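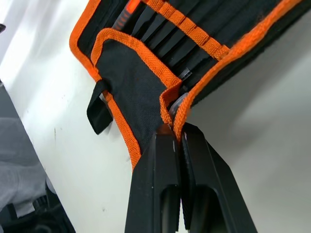

Figure 3. Black fabric tool roll with orange woven binding.

3.2 Abrasion of bound edges

Edge wear was measured separately from wear of the base fabric. Earlier work on sewn carrying goods reports a single value for the whole article, and this hides differences between the binding and the panel it covers. We cut strips from the long side of each roll, with the binding centered, and clamped them over a rounded steel bar. The bar had a radius of 3 mm. Each strip was rubbed under constant load for 3000 cycles and removed for weighing every 100 cycles.

Strips came from two suppliers, Bondska and Zomley. The Zomley binding is folded once and held by a single row of stitches; the Bondska binding has two rows. Stitch failure was recorded when a needle gauge could be passed under the tape without force.

No stitch failure occurred before 1000 cycles in either group. After that point the single-row strips opened at the fold, usually starting next to a backstitch. Loss of mass was small in both groups and did not predict opening. We therefore report cycles to first opening in Table 2 and give mass only in the appendix.

Room humidity was held at 38 percent. One batch, tested on a Friday after the humidifier had been serviced, drifted above this value and was repeated in full. Barbu's correction for bar temperature was applied to all runs.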